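Print this page
E-mail this page

How Ripe Is Ripe? Fruit Waste in the Clemwood School Cafeteria

Project report by Leandro Mansilla and Killian Leclerc

Why we chose this

Our school cafeteria gives a piece of fruit with every lunch. A lot of it ends up in the trash, and most of what we saw in the bins was bananas. We wanted to find out why students throw them out and whether the color of the peel has anything to do with it.

What we did

The cafeteria gets its fruit from a supplier called Bosholm. The boxes come in early on Thursday and are kept in the back hallway until they are needed. By the middle of the next week the bananas have brown spots, and by the end they are soft.

We stood by the tray return for 8 lunch periods in May. One of us looked at the tray and the other wrote it down. We put each banana in one of three groups: green at the ends, all yellow, or spotted. We also wrote down if it was eaten, partly eaten or not touched. In total we recorded 610 bananas.

We also gave out a short survey. We got 80 back. Nine of them could not be used because the person skipped the main question.

Results

The all yellow bananas were eaten most often. Green ones were often left on the tray without being opened. Spotted ones were the worst, and many of those had been peeled and then put down after one bite. 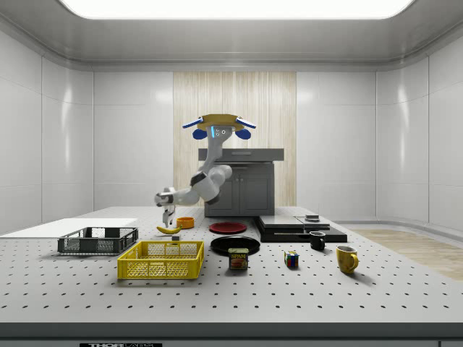 On the survey, the most common reason for not eating a banana was "too mushy." The second was "not hungry." A few students wrote that they only took the fruit because the lunch line requires it. One person wrote that bananas make everything else in a backpack smell like banana, and we think this is fair.

We had expected students to say they did not like bananas at all, but very few did. Most said they would eat one if it was the right color.

Problems with our method

The groups were hard to keep the same. Leandro called a banana spotted if it had any brown on it, and Killian waited until there were several spots. We noticed this on the second day and agreed on a rule, but the first day's numbers are probably a little off. We also could not see fruit that students took out of the cafeteria - some of it may have been eaten later and some may not.

What we suggest

The kitchen could ask Bosholm for two smaller deliveries a week. We asked the kitchen manager and she said it would cost more, but she did not know how much. A cheaper idea is a share basket near the door where students can leave fruit they have not opened. Spotted bananas could also go into banana bread, which the kitchen used to make.

If we did the project again we would include apples and start earlier in the year. We would also bring a color chart so that both people are judging by the same thing.

Print this page
E-mail this page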